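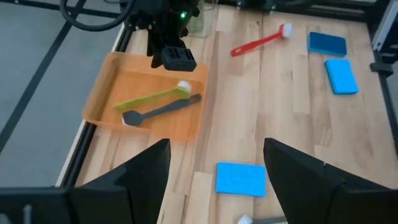
My mother-in-law washes up before she washes up. Everything gets rinsed, scraped, stacked by size and rinsed again, and only then does the plug go in. I used to think this was madness. I've been married long enough now that I do it too, and I want to put in a good word for doing the dishes by hand, because I seem to be the last person in our street who does.

We had a dishwasher once, in the rental on Pretorius Street. It took up the only decent cupboard, it ran for what felt like half the night, and every glass came out with a sort of fog on it that I then had to polish off with a tea towel. So I was washing up anyway, just later and crankier. When we moved to the new place there was a gap under the bench where one was meant to go and we put the recycling bin in it. Best use of that gap I can think of!

People always bring up the water. Fair enough, we've had restrictions on and off for years and I've got a bucket in the shower like everyone else. But if you fill the sink once and don't leave the tap running while you gaze out the window, you're not emptying the dam. (I do gaze out the window. I turn the tap off first.)

What I'd really miss is the talking. My kids will not tell me a single thing about school if I ask them across the table. "Good." "Nothing." "Dunno." Put a tea towel in their hands and stand them beside me, both of us facing the wall, and out it comes, who's not speaking to who, the maths test, the girl who got sent home. It's the same as driving, I reckon. No eye contact, something to do with your hands, and a job that ends in 20 minutes so there's no danger of it turning into a Big Chat.

My dad and I were the same. He wasn't a talker, but every December when the whole mob came up for Christmas lunch he'd roll up his sleeves, chuck everyone else out of the kitchen and let me dry. Most of what I know about his childhood I heard over roasting trays. I don't think he'd have got any of it out over a beer on the verandah.

I did go and have a look in Kandis at the sales, just to be fair about it. Very shiny. The young bloke was lovely and showed me a machine with more settings than my car, including one for "delicates", and I asked him if he'd trust it with his nan's good plates and he went a bit quiet. I came home with a new dish rack for $20.

My husband still raises it now and then, usually when it's his turn. He can have his dishwasher when the youngest leaves home and there's only the two of us left to not talk to each other. Until then, he's drying.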